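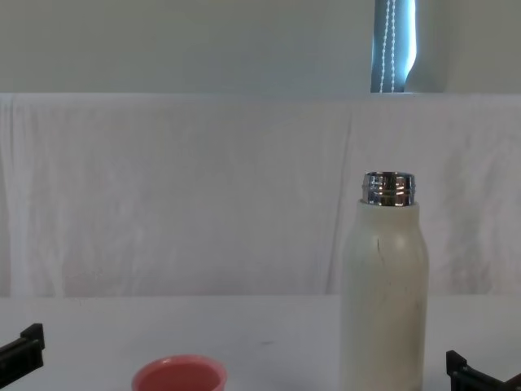
An insulated bottle with its cap off, and a small cup.

How Does a Bottle Keep Drinks Hot or Cold?

Pour hot cocoa into an ordinary mug and leave it on the kitchen counter. After a while it will be the same temperature as the room. Pour the same cocoa into an insulated bottle, put the lid on, and it can still be warm hours later. The bottle has no battery and no heater. It works by slowing heat down.

Heat is always on the move

Heat is a kind of energy. It travels from warmer things to cooler things. When you hold a snowball, heat leaves your hand and goes into the snow. Your hand feels cold because it is losing heat. People sometimes say "shut the door, you're letting the cold in," but the heat is going out.

Heat can travel in three ways.

Conduction is heat moving by touch. A metal spoon in hot soup gets hot all the way up the handle.

Convection is heat carried along by a moving liquid or gas. Warm air rises from a radiator and cooler air slides in underneath it.

Radiation is heat that travels as invisible waves. You feel it when the sun shines on your face.
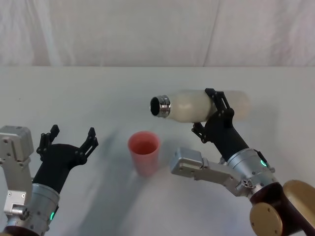 Many insulated bottles are really two bottles, one inside the other. They are joined only at the neck. Most of the air between the two walls is pumped out at the factory, and then the gap is sealed. A space with almost nothing in it is called a vacuum.

Conduction and convection both need some kind of material to work. With so little air in the gap, very little heat can get across. Radiation can cross a vacuum, so some bottles have a shiny layer inside the gap that reflects heat back the way it came.

Heat can still creep out through the neck, where the walls meet, and through the lid. That is why even a good bottle cools down in the end.

Does it work for cold drinks too?

Yes. With ice water, the warm place is outside and the cold place is inside, so heat tries to get in. The same gap slows it down.

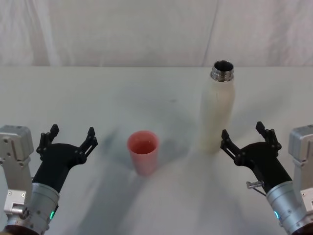
Candela Nieto's science club in Tidstead tested this in May. The 13 children put cold water into a plain cup and a closed insulated bottle and left both in the same room. After 36 minutes, the water in the cup had warmed up much more than the water in the bottle.

Try it yourself

You will need an insulated bottle, a cup, cold water and a thermometer. Put the same amount of water in each. Close the bottle. Write down both temperatures at the start, then check again every ten minutes. Draw a line on a graph for the cup and another for the bottle. Which line is steeper?
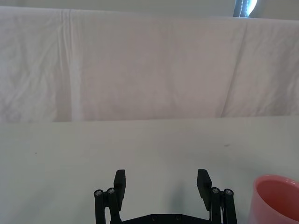
A gripper with its two fingers open.

Words to know

Insulate: to slow down the movement of heat.

Vacuum: a space with almost nothing in it, not even air.

Temperature: how hot or cold something is.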